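The Table by the Door: A Conversation on Furnishing the Brernden Reading Rooms

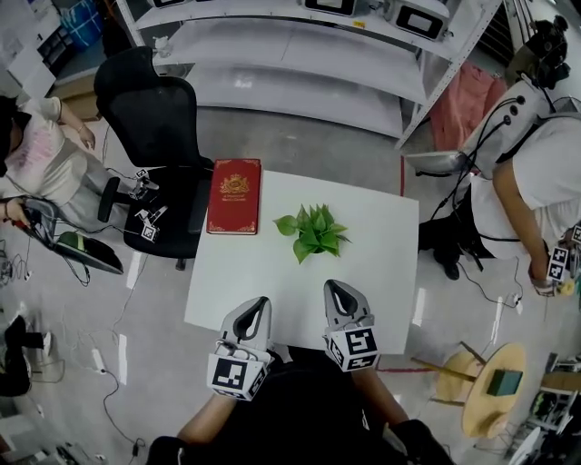

The reading rooms at Brernden were furnished over a single winter, and the coordinator responsible for them agreed to speak with the Members' Bulletin in December, shortly before the second floor was due to open. The conversation began with tables. The coordinator holds that a shared room is judged by its tables before anything else, and that most institutions put too much on them. "We settled on a white top, a book, and a plant," the coordinator said. The red hardcover with the gold crest lies at one corner, and the small broad-leaved plant has been given a place farther in. "People tell me it looks sparse. I tell them to come back with their coat, their bag, and their papers, and see how much room they would like to have."

The rooms are managed by Krajewska, the property office that also looks after the two lecture halls on the ground floor. Its original plan called for 80 tables of several sizes. The coordinator asked for fewer, and for most of them to be white. "Dark tops were proposed, and they are handsome. They also show every fingerprint by noon. I did not want staff going around with a cloth all afternoon." The final order, placed with the supplier Pesileck, came in under the original sum, and the difference was put toward chairs.

Chairs proved the harder question. Members had been asked for their views in a short written survey, which drew 287 replies, and the largest group of comments concerned seating. Some readers wanted arms and some did not. A number asked for headrests, a request the coordinator admitted to having thought excessive at first. "Then I sat in one for an afternoon with a long report. I withdrew my objection." The black office chairs with mesh backs were chosen after a trial period, and the older wooden chairs were moved to the corridor, where they are used by people waiting for appointments.

Asked about the floor, the coordinator was frank. The glossy gray finish was already in place when the project began, and replacing it was never considered. "It reflects the light, which some people enjoy and some people do not. My concern was noise. A chair pushed back quickly on a hard floor can be heard in the next room." Felt pads were fitted to the tables first. Quieter wheels for the chairs were requested later and had not all arrived at the time of the interview.

The choice of book invited more discussion than the coordinator had expected. Each table was to have one volume, drawn from the nearly 3000 held in the Prarerent collection and no longer requested at the desk. The first proposal was to stack them three high. "That is a display, and people do not touch a display. One book, lying flat with the cover up, gets opened." Volumes with decorated covers were preferred, and red ones were placed on the tables closest to the entrance, where the color can be seen from the hall. The coordinator declined to name a favorite but mentioned an old atlas that has twice been found on the wrong floor.

There is no rule against moving the books. Readers who need the whole surface may set the volume on the shelf by the window, and staff return it to the corner in the evening. The same applies to the plants, with the request that they be lifted by the pot.

The plants themselves are looked after on a simple schedule. The coordinator chose small ones that would not block the view across the table, and rejected anything with flowers after hearing from readers with allergies. "I wanted leaves. Broad ones, if possible, as they are easy to wipe." They are watered at 8 in the morning, before the doors open, and turned a little each time so that they do not lean toward the windows. Two have been replaced so far. The coordinator attributes both losses to generous members who watered them as well, and a small card has now been placed on the shelf asking that this be left to staff.

The second floor will follow the same arrangement, with one change. The tables there will stand farther from the walls, so that a reader can approach from any side and a cleaning cart can pass behind. Lamps are still under discussion. Krajewska has proposed a model that clamps to the table edge, and the coordinator would prefer one that stands on the floor. Samples of both have been placed in the lecture hall foyer, and members are invited to leave their comments at the front desk before the end of the month.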